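Custine bench notebook, 18/02/2023
Wrist stream: letterbox handling and mask for the thin-object grasps
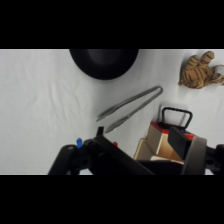
Where things stood

The Okby segmenter has been getting wrist frames with the black bars still on. The resize step pads top and bottom to keep the aspect ratio, and nothing downstream strips the padding. I had assumed the crop in the Fenex driver took care of it. It does not. The crop runs before the resize.

Two effects. The dark bowl or lid at the top runs straight into the upper bar, and the segmenter merges the two into one region the full width of the image. Then the gripper merges with the lower bar and the self-mask comes out too large. The tongs are bright enough to survive both, but the planner sees a wall above them and throws away every approach from that side.

Changes made

Moved the crop after the resize and passed the pad offsets along in the message header. The intrinsics now get shifted by the same offsets. Before this they were computed for the unpadded image and applied to the padded one, so every back-projected point was off vertically by the height of the top bar. This probably explains the bias we blamed on hand-eye calibration. Do not redo the calibration until the old logs have been replayed.

Segmenter input is now the visible band only. Border pixels get a flag, so a region that touches the edge is marked truncated and kept out of the grasp candidates. It stays in the collision set. The tiger gets the same treatment as the bowl.

Self-mask

Still the static polygon from Munteanu. It covers the fingers and the black housing but misses two things: the pale gray casing on the right side, and the small blue part on the left. The casing is close in brightness to the cloth and gets labeled as background, harmless for now. The blue part comes through as its own object with a high score. Added both to the polygon by hand.

The right finger overlaps the toy register, so the mask takes a bite out of the lower front of the box. The fitted box comes out short. Tried filling from the previous view and it works only if the arm has moved enough between views. Left it switched off by default.

Replay

Replayed log 3767 through the old and new pipelines. Old: no valid candidate on the tongs. New: 27 candidates, most of them across the two arms near the middle, a few on the loop end. The loop ones should be ranked lower. The scorer likes them because the local width is a good match for the opening, and it has no idea that the far end will swing.

Log 3777 fails with a header mismatch. Recorded before the offsets field existed. Needs a default of zero in the reader, or a converter.

Wrinkles in the cloth give small false regions on the left half at the current threshold. Raising it removes them and also removes the tips of the tongs. Left alone. A minimum height over the fitted plane would be the better filter, but depth on the cloth is noisy and I have no numbers for it yet.

Open

- Reader default for old headers, then rerun 3777
- Replace the static polygon with a mask rendered from joint state
- Swing penalty in the scorer for long objects
- Check whether the Fenex side has a second resize; ticket 2101 hints at one
- Height noise on cloth, bare table as reference

Branch is pushed, not merged. The intrinsics change touches the place planner too and I have only run the pick side.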